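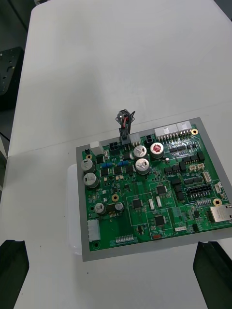 Über uns

Schön, dass ihr hergefunden habt! Ich bin die eine Hälfte von Stalline, und weil die andere Hälfte lieber lötet als schreibt, bleibt diese Seite seit jeher an mir hängen. Wir reparieren Elektronik. Genauer gesagt Leiterplatten, also das grüne Ding im Inneren eurer Geräte, das ihr normalerweise nie zu Gesicht bekommt und das irgendwann beschließt, einen Fehlercode anzuzeigen oder gleich gar nichts mehr.

Angefangen haben wir in einem Kellerraum mit einem Tapetentisch und einem Lötkolben, der beim Aufheizen gebrummt hat. Im November kam dort regelmäßig Wasser durch die Wand, und nach dem zweiten Mal mit Gummistiefeln am Arbeitsplatz haben wir uns etwas anderes gesucht. Jetzt sitzen wir in einem ehemaligen Laden für Nähmaschinen, mit richtigem Tageslicht, weißen Tischen und einer Heizung, die meistens mitmacht. Die weißen Tische waren übrigens meine Idee und wurden anfangs heftig bekämpft (»da sieht man doch jeden Fleck!«). Ja, genau — und jede heruntergefallene Schraube auch.

Was wir machen

Bei uns landen vor allem Netzteile und Steuerplatinen. Aus Heizungen, aus Waschmaschinen, aus Verstärkern, aus Werkstattgeräten, für die der Hersteller schon lange keine Ersatzteile mehr hat. Ein Klassiker sind Elektrolytkondensatoren, diese kleinen stehenden Zylinder. Die altern, gerade wenn es im Gehäuse warm wird, und oft sind sie das Erste, was wir durchmessen. Dazu kommen kalte Lötstellen, müde Relais und Steckverbinder, die über die Jahre Spiel bekommen haben. Ich mag Steckverbinder sehr, das muss ich hier mal loswerden. Ein ordentlich gecrimpter Stecker, der satt in seiner Stiftleiste sitzt, macht mir richtig gute Laune!

Mittlerweile haben wir 477 verschiedene Bauteile ständig am Lager, sortiert in einem System, das unter dem Namen Akenlow läuft. Das klingt nach Software, ist aber ein alter Schubladenschrank, den wir so getauft haben, weil der Name hinten auf einem Holzschildchen stand. Wenn bei uns jemand »schau mal im Akenlow« ruft, geht es also um einen Kondensator oder eine Sicherung.

Wie das bei uns abläuft

Ihr schreibt uns, was das Gerät tut oder eben nicht mehr tut. Dann bringt ihr die Platine vorbei oder schickt sie uns, bitte gut gepolstert und in einem antistatischen Beutel. Alufolie geht nicht, Frischhaltefolie auch nicht, wir hatten beides schon. Falls die Platine auf einem Trägerblech sitzt: gerne draufbauen lassen! Und bevor ihr Kabel abzieht, macht bitte ein Foto von den Steckern. Zwei gleich aussehende Vierpolige nebeneinander, und schon grübelt man beim Einbau eine halbe Stunde.

Die Fehlersuche kostet 20 Euro, die wir bei einer Reparatur verrechnen. Danach bekommt ihr einen Preis genannt und entscheidet in Ruhe. Wird es teurer als 180 Euro, rufen wir auf jeden Fall vorher an und reden mit euch darüber, ob sich das noch lohnt. Manchmal tut es das nicht, und dann sagen wir das auch so. Netzspannung ist außerdem kein Spielzeug, also bitte nicht selbst am offenen Netzteil herumprobieren, auch wenn der Stecker schon gezogen ist — in den großen Kondensatoren kann noch Ladung sitzen.

Tawhiri und andere Nebensachen

Neben den Reparaturen basteln wir seit einer Weile an einer eigenen kleinen Lüftersteuerung. Sie heißt Tawhiri, regelt Lüfter in Schaltschränken und ist hübsch leise. Die erste Serie hatte 500 Stück, was uns damals wahnsinnig viel vorkam, und der Flur stand bis zur Decke voll mit Kartons. Gefertigt wird in Nirnuscombe, bei einem kleinen Bestücker, den wir über eine Messe kennengelernt haben. Geprüft wird jede Steuerung dann noch einmal bei uns, mit Kaffee daneben (aber auf einem eigenen Tisch, so viel Disziplin muss sein).

Wann ihr uns erreicht

Am liebsten vormittags, da ist das Telefon besetzt und der Lötdampf noch nicht so dicht. Nachmittags haben wir oft beide die Lupenbrille auf und gehen nur ungern ran. Schreibt dann einfach eine Mail, wir antworten meistens am selben Abend. Klingeln bitte zweimal, die Klingel hat einen Wackelkontakt. Steht auf der Liste!

Stand dieser Seite: 19.12.2021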